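Teaching Two Arms to Put Shorts on a Hanger
Summer project report, Lallon group
Albertina Mendes
July 10, 2019

What I set out to do

When I joined the group in May, the two-arm setup could already pick up a flat towel and fold it in half. I wanted to try something harder: take a garment lying any which way on the table, get it onto a wire hanger, and hang it on the rack. My question for the summer was a narrow one. Does it help to let the policy re-grasp the cloth as often as it likes, or is it better to plan one good grasp at the start and stick with it?

I guessed the planned grasp would win. I was wrong, and I had a great time finding out!

How the data was collected

All the training data came from teleoperation. The operator moves a pair of small leader arms and the two big arms copy them, grippers included. I recorded 1158 demonstrations and kept 700 after throwing out the ones where a motor faulted, the hanger went on the floor, or I simply got lost halfway through (this happened a lot in the first week, when my left hand had no idea what it was doing).

We used 9 garments, mostly shorts and thin pants. I stuck with soft waistbands because they stretch a little, which gives the hanger some room. Drawstrings turned out to be my favorite problem. A cord can snag on the hanger, but it also marks the front of the waistband, and operators use it to tell which way the shorts are facing.

Each demonstration was cut into three stages that I labeled by hand in Fakodeck: spread, insert, hang. Labeling took longer than recording. If you do this, write down what counts as the end of "spread" before you start. I changed my mind twice and had to go back.

The two methods

Method A (Salgado) looks at the cloth once, picks a grasp point for each gripper, and then runs the insertion without letting go.

Method B (Zardale) has no fixed grasp. It predicts a short chunk of motion, runs it, looks again, and can open a gripper whenever it wants. Both methods use the same camera views and the same training set, so the comparison is as fair as I could make it.

What happened

Method B did better on every garment, and the gap was widest when the cloth started out crumpled. Method A tended to catch two layers at once. After that the leg opening stayed shut and there was nothing for the hanger to go into. Method B caught two layers nearly as often, but it would let go, lift a different fold, and let the cloth drop open. I never labeled that as a skill! It comes straight from the demonstrations, where I did it all the time without thinking.

Method B has its own bad habit. With very thin fabric it sometimes pinches, lifts, drops, and pinches again in the same spot until the time limit runs out. I think it needs some memory of what it has already tried, and right now it has none.

The "hang" stage is still the weakest for both. The hook has to come over the rail at a decent angle, and a garment hanging crooked pulls it around. I would like to spend the next few weeks on that stage alone, starting with the hanger already in the gripper.

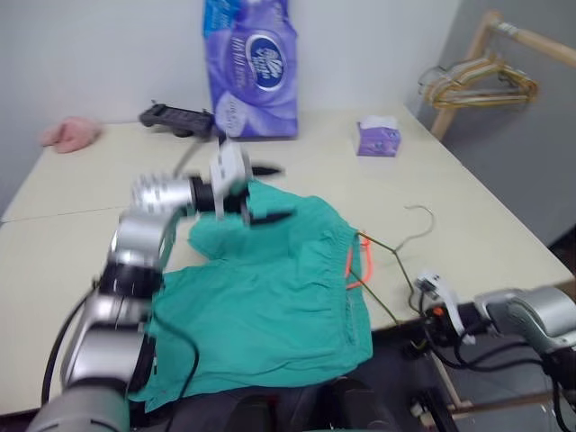
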